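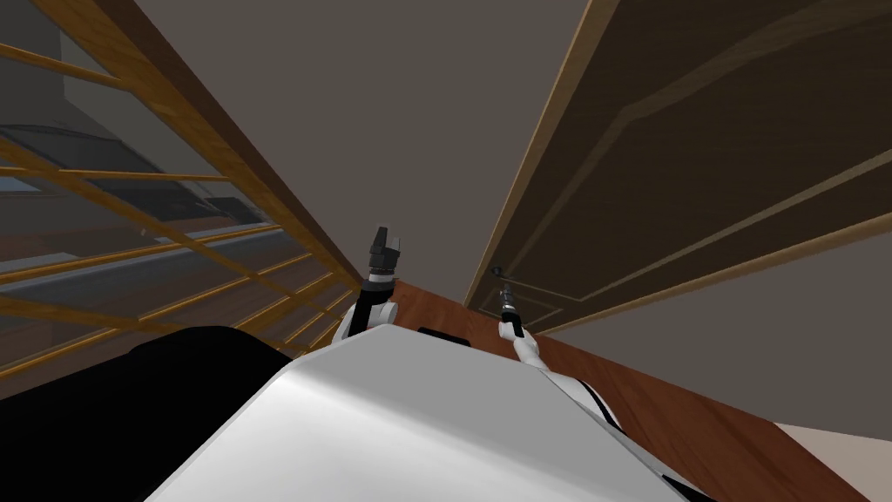

**Lenum** is a two-armed household robot built by Rinent, together with the simulated version of the same machine that Rinent uses to prepare and check its settings. The physical robot and the model share one configuration file, and most changes are tried on the model first. The rest of this article covers setup and upkeep.

## Background

The first model was written by Nam-gil Shim at Rinent's workshop in Horislow. It was a plain copy of the robot's drawings, with no furniture or walls. Ga-eun Ahn later added the Koo room set, a group of domestic interiors with doors, wooden floors and partitions, so that the arms could be checked near the kinds of surfaces found in a home. The set now holds 29 rooms.

## Setup

A new model is loaded in the order base, body, arms, grippers. Each part is attached to the one before it and given its mass and joint limits from the configuration file. Loading an arm before the body is fixed leaves the shoulder with the wrong origin, a fault that is easy to miss until the arm moves.

The arms are then brought to the ready pose, with both grippers pointing up in front of the body. Joint zeros are compared with the values stored for the physical robot. A joint that differs by more than 8 millirad is set again by hand – the automatic routine is only trusted below that figure.

Head and body views are checked last. The upper surface of the body is expected to show in the lower part of a forward view, and the raised grippers should be in sight at the same time. Older versions of the model placed the viewpoint too far forward, and the body dropped out of the picture.
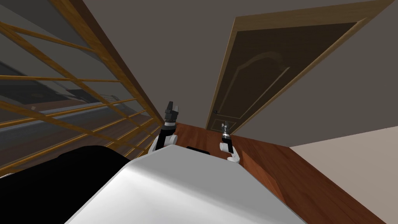 *The simulated robot with both arms raised, facing a dark brown paneled door.*

## Contact shapes

Every part of the model has a visible shape and a simpler contact shape used to work out collisions. The two are edited separately and can drift apart. Gripper fingers are the usual trouble spot, as a contact shape that is slightly too wide will stop the fingers short of a doorknob or a thin slat.

Slatted partitions need care as well. In early Koo rooms a whole partition was given one flat contact block, and fingers could not pass between the bars. The block has been replaced by a separate shape for each slat. This slows loading, and a room with a large lattice may take 65 seconds to open.

## Upkeep

The standard check list has 69 entries, most of them run by script. Those done by a person include:

- looking for gaps between the shoulder and the body shell
- opening and closing each gripper in turn
- driving the base toward a wall at low speed

When a gripper on the physical robot is replaced, its new finger length is measured and entered in the configuration file before the model is used again. Files from before the change are kept under their old version number and are not edited.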